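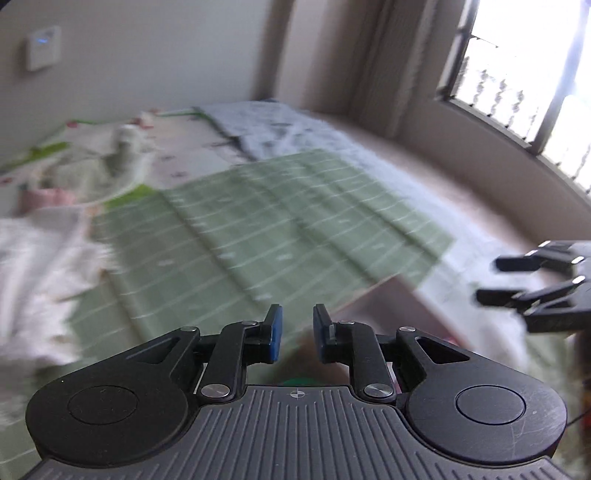
Sendum hand-held gripper kit - pre-use inspection checklist, with comments

Kit on trial from Dilari. Pair of hand-held grippers, cables, carry case. Filled in for the Edora home tasks trial, September. Marks are OK, WATCH or FIX.

1. Pivot pins and linkages
Mark: OK
Pins sit flush with the arms, no side play that I can feel. I worked each jaw open and shut 18 times before the first session and the travel stayed smooth right to the end. Lovely action on these, I have to say. The last kit we tried had a gritty spot halfway and you'd feel it in your thumb by lunch.

2. Finger pads
Mark: OK
The blue pads are the best thing in the kit. Grippy enough for fabric, and they clean up with a damp cloth. Check the edges for lifting, and check both pads meet square when the jaws close. Spare set is in the lid pocket - the packing list says two sets, we only got one. Have asked.

3. Housings
Mark: WATCH
Light scratches on one of the glossy round housings. Cosmetic only, no cracks, all the seams tight. Noted so we don't get asked about it when the kit goes back.

4. Base plate and alignment mark
Mark: OK
Crosshair is clear and not rubbed. Wipe along the ridges, not across, or the lint stays put.

5. Cables
Mark: FIX
This is my one real grumble. The cable is thin and has no clip to hold it to your sleeve, so it ends up wherever it likes. For now we run it over the shoulder and tape it at the elbow. Dilari say a clip is coming in the next batch. Do not start a session with the cable under a foot, a chair leg or a mat.

6. Floor
Mark: WATCH
Mats and blankets on carpet are a trip risk once your eyes are on the gripper. Flatten any lifted or creased edge. Move soft stuff back to the wall before walking, and pick up small round things, which roll. If you're stepping backwards, stop and look first, every time.

7. Table set-up

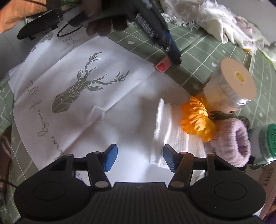
Mark: OK
Fabric work is where this kit shines, and I'd happily do it all day. Frayed edges are the thing to look out for - loose threads wind themselves round the pivot pins and you won't notice until the jaw drags. Snip long threads first and check the pins again at the break. Keep jars, tape rolls and other small items out of elbow range. A cutting mat underneath stops things sliding and saves the tabletop.

8. Gloves
Mark: OK
Snug fit only. A baggy fingertip can get nipped in the linkage. Tried three pairs from the cupboard and the thin dark ones were easily the best.

9. Hands and wrists
Mark: WATCH
Not heavy, but you hold it out in front of you and that adds up. Swap sides if you can. I was fine for the morning and a bit stiff by 2 pm.

Still to do before sign-off
Cable clip, or a proper substitute for the tape
Missing pad set
Ask Donnelly whether their carry case fits, as ours is tight with both grippers in

Result: fit for use, with item 5 open. Recheck items 1, 2 and 5 at the start of each session, the rest once a week. Really pleased with this one so far and keen to try it on the kitchen tasks next.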